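Roy desktop arm kit, with the Marnum simulator pack

I sell these from the back bench of our shared workshop in Skestden, and I've been building and rebuilding Roy at home since January, so forgive me if I go on a bit. It's a small black jointed arm for people who want to get a robot moving on a table without taking over the whole room (mine lived on the kitchen worktop for ages, which was not popular).

What you get

The kit comes as 12 printed parts, the motors, a driver board, one long cable and a bag of screws with a few spares. You'll need a small crosshead screwdriver and a free weekend. My first one took over 20 hours, but I'd put the elbow on backwards and had to take it all apart again! The printed guide now has a big drawing of the elbow.

Simulator pack

Marnum is the bit I'm really pleased with. It's a virtual workbench you run on an ordinary computer, so you can try out your moves before the real motors get involved. I've put in a dark speckled table, a second desk with a monitor and keyboard, and a handful of things to practise on: a green cube, a peach block, a light grey bar and a flat orange piece. The tall upright panel and the pale wedge are there too, and they make you think about how the arm gets in and out. I still clip that panel more often than I'd like.

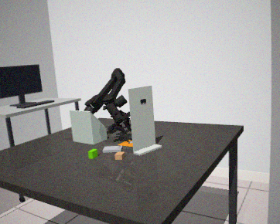
Fitting it to your own table

Use the two Plallent clamps in the box and do them up by hand, then give each one another quarter turn. Glass tops are a no from me. Keep the cable behind the arm.

Price and collection

£448 for the lot, simulator included. Collect from the workshop or I'll post it, well padded. If you've already got an arm from me, drop me a message and I'll send you the new pack for nothing.

Page updated June 2021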